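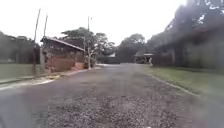 Wanted: two or three people to help finish a wheeled robot (evenings, unpaid, tea provided)

Hello! I'm Maham Bugti and I've spent far too much of this year building an outdoor robot in the shared workshop at Warkemstead. It's called Dritia, it's the size of a decent wheelbarrow, and it has reached the point where I need more hands and a few more brains than the one I've got.

The idea is simple enough. I want Dritia to drive itself along an ordinary road edge, keep clear of the kerb, and carry a load of up to 34 kilos without tipping it into the grass. It has a fixed camera at the front, four driven wheels off a pair of scrapped mobility scooters, and a control box that Tipene Cosgrove wired up for me and then labelled in handwriting only he can read. It drives nicely under remote control. Left to itself it is a nervous thing, especially on patched tarmac and loose grit, where it can't make up its mind what is road and what isn't.

So, the jobs. I don't expect one person to do all of these!

Somebody for the software. Most of it is Python and most of it is mine, so please be kind. The bit that finds the kerb works well in sunshine and badly under a flat white sky, when there are no shadows to help and everything goes the same grey. I've saved 1619 pictures from the camera and they need sorting and marking up: road, verge, pavement, wall, trees. It's dull work, but I put the radio on and there are usually biscuits. You could do a fair bit of this from home.

Somebody handy with metal. The front body sticks out too far and the camera can see a corner of it, bottom left. I'd like the whole nose cut back and remade, with a proper mount that doesn't shake on gravel. We have a bench drill, a folder and a small welder. If you can weld you'll be very popular, and if you can't, Tipene will teach you (he's patient, more so than me).

Somebody to walk alongside. Every run needs a person within reach of the stop button and a second one watching for cars, dog walkers and so on. No technical knowledge wanted, just decent shoes and a willingness to shout. Our usual stretch is 400 metres each way, and we do it several times over, so you'll get your steps in.

You don't need a degree or any robot experience. I was a curtain fitter when I started this and learnt to solder from library books. Over 18s only for the road runs, I'm afraid, but younger people are welcome at the bench with a grown-up. The workshop is on the ground floor with a level entrance, and the loo is accessible too.

We meet twice a week from 7pm until we get hungry, and road runs are early, usually 6am while it's quiet. I'd like people who can stick with it until the end of August, when I'm hoping to take Dritia to the Fullau open day and have it carry the sandwiches. There's no wage, but parts and workshop fees are covered, and I'll pay bus fares up to £5 a visit.

To join in, leave a note for me in the Kakakhel tray by the workshop door, or just turn up at 7 and ask for Maham. Tell me which job you fancy and which evenings you can do. A line about something you've made or mended would be lovely - a shelf counts, so does a bike puncture.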